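Cuaderno del taller de Talasley
Martes, 29 de enero de 2019

Banco 2: bloque y cuenco

Sigo con la pregunta de siempre, que en noviembre dejamos a medias: ¿puede ya una máquina recoger una mesa? No digo la cocina entera después de una comida familiar (¡ojalá!), digo una mesa con dos cosas encima. De momento vamos con el bloque verde y el cuenco de madera, que es la versión más pobre que se me ocurre de "guarda eso en su sitio", y aun así da para escribir un rato.

Cualquier crío de tres años coge el bloque por donde le viene bien, lo suelta más o menos encima y, si rebota en el borde, lo vuelve a intentar muerto de risa. La pinza necesita que alguien haya pensado antes por dónde agarrar, a qué altura pasar el borde y cuándo abrir los dedos. Si se agarra cerca de un extremo, el resto cuelga y hay que contar con ese largo extra al entrar en el cuenco.

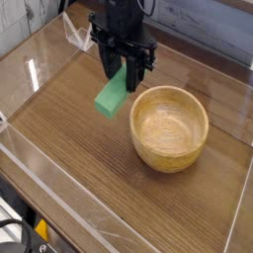
Lo hablé por teléfono con la gente de Laltesham y ellos prefieren agarrar siempre por el centro. Yo no lo veo tan claro: por el centro el bloque va más equilibrado, sí, pero los dedos tienen que bajar más dentro del cuenco y ahí el margen con la pared es una miseria. Con el cuenco grande daría igual. Con este, no.

Velocidad al 65 por ciento para todo el traslado. Al 100 no me atrevo todavía con el borde tan cerca, y además no tenemos ninguna prisa -- una lavadora tarda más y nadie se queja.

Lo que me gusta de este ejercicio es que el final se entiende de un vistazo: bloque dentro, dedos abiertos, a otra cosa. Ni sensores raros ni discusiones sobre qué cuenta como "recogido".
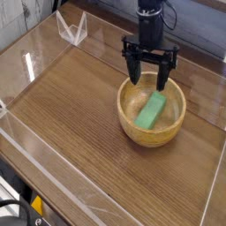
Soltar y salir

A esta parte le dedicamos poquísimo y luego es la que da guerra. Todo el mundo mira el agarre, que es lo vistoso, pero en una casa la mitad de los desastres vienen al retirar la mano: la manga que engancha el vaso, el codo. Una pinza no tiene manga pero tiene dos dedos que abiertos ocupan bastante más que cerrados, y uno de ellos anda siempre cerca del borde de atrás. Apunto para mí: subir en vertical antes de mover nada de lado, aunque parezca lento y tonto.
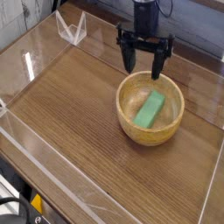 También quiero probar otra cosa que pide Mansour, el taller de cajas de Flovstead: piezas sueltas a una bandeja, 400 por turno. Les he dicho que no prometo nada. Su problema se parece al nuestro pero las piezas les llegan de cualquier manera, y lo de tener el bloque solo y tumbado en la mesa, con el cuenco a un lado, es un lujo que ellos no tienen.

Mi opinión a día de hoy, por si dentro de un año me da por releer esto: para el taller, casi sí. Para casa, con calcetines, migas y un gato, ni de lejos. Y me da un poco de rabia, porque odio recoger la mesa. 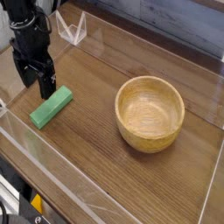 Pendiente

- Repetir con el bloque girado, cruzado respecto a como lo ponemos siempre.
- Acercar el cuenco al lateral y ver si la pinza sigue teniendo sitio.
- Pedir a Mansour una bolsa de piezas de verdad, de las feas.
- Contestar a Laltesham sobre lo del agarre por el centro (con buenas palabras).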